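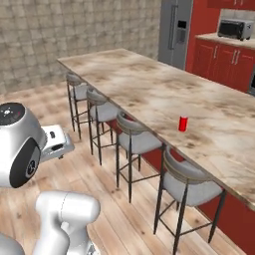
Kitchen island with bar stools and a red can on the worktop.

4. Setting up signed logs and alerts

This section applies to Pirzada gateways enrolled with the Jollalby management service. It should be completed by an administrator who holds the site recovery key. Staff with read-only access may view the settings described below but cannot save them.

Before you begin

Confirm that the gateway shows the status Enrolled on the Overview page. If it shows Pending, return to section 3 and finish enrolment first. You will also need the address of your log server and its certificate in PEM format.

4.1 Turning on signed logs

1. Sign in to the gateway console with your administrator account and security token.
2. Open Settings, then Records, then Signed logs.
3. Enter the address of the log server. The default port is 671. Change it only if your network team has assigned a different one.
4. Select Upload certificate and choose the PEM file. The console displays the certificate fingerprint.
5. Compare the fingerprint with the one held by your network team. If any character differs, select Cancel and report the matter.
6. Select Save and restart service. Traffic continues to pass during the restart, but the console will be unavailable.

Note: Signed logs are kept on the gateway for 40 days. Older entries are deleted automatically and cannot be recovered from the device.

Caution: Do not send the recovery key by email or store it on the log server. Anyone who obtains it can sign false entries in the name of your site.

4.2 Setting alert levels

1. Open Settings, then Alerts.
2. Choose Standard or Strict. Strict reports every failed sign-in, including those from known addresses.
3. Enter at least two contacts. One of them must be reachable outside office hours.
4. Select Send test. Each contact should receive a message with the subject Rakham test alert.
5. If a test message does not arrive, check the mail relay under Settings, then Network, and send the test again.

4.3 Error 388

Error 388 means that the gateway and the log server disagree on the time. Set both to the same time source, wait for the clock indicator to turn green, and repeat step 6 of section 4.1. Do not set the clock by hand on a gateway that is already in service.

Sites still using the Daturau log format must convert before the June update. See Appendix B for the conversion tool.

Section revised 09/03/2026. Approved for issue: Naima Kettani, Product Documentation.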